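Notes on teleop, part four: two hands

July 2025 - Posted in Robots - 6 comments

I said last time I would write up the two-arm work once I had enough of it to say anything, and now I do. Hanna Kushnir and I have been collecting demonstrations in the simulator since the spring. We drive the robot by remote control, save each run, and use the saved runs to train the policy. The goal for this batch was 100 good demonstrations per task. We are past that on the one-arm tasks and well short of it on the two-arm ones.

The two-arm tasks are slow for a simple reason. With one arm I can stop, look, and start again. With two, whatever I do with the left hand I also have to not undo with the right. My first week of recordings was mostly the right arm waiting in some odd pose while I fixed the left, and then the other way around. The policy learned that too. It would move one arm, freeze, and move the other. Hanna watched a few rollouts and said it drove like me.

So I changed how I practice. I now do a few runs with saving turned off before each session, and I try to bring both grippers in together, even if that means going slower overall. A slow run where both arms keep moving has been more useful to us than a quick one with a pause in the middle.

Depth is still the hard part. I drive from the robot's own view, looking down over its body, and a tall object right in front of it fills the middle of the screen. I can judge left and right well enough. Near and far I mostly get wrong on the first try. I have started moving in from the sides and low down, where I can still see the fingers, and closing the last bit in small steps.

The other change is the surroundings. The first scenes were a plain floor and nothing else. Ivars Ots, who builds our scenes, now swaps the walls, the ground and the plants between sessions, and the objects get odd shapes and colors. I complained about this at first because I had gotten used to the plain floor. But the policy trained only on the plain floor fell apart as soon as the background changed, and the newer one does better. It still has trouble when a gripper is in front of something dark or busy. So do I.

A few settings, for the people who asked:

I turned the motion scaling down, so a big move of my hand is a smaller move of the gripper. My shoulders get tired sooner but the runs are cleaner.

I throw out any run where I had to reset an arm. We used to trim them and keep the rest - not worth the trouble.

I stop after an hour. The runs I record after that are the ones I end up deleting.

Next up is tilting a tall object with both grippers and setting it back down. I expect to have that written up by December.

Share this post - 3 shares

We use cookies to remember your settings. OK

Contact | Back to top 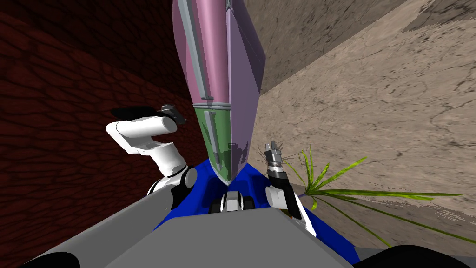

Both arms up close to the tall pink and green object, in one of the newer scenes.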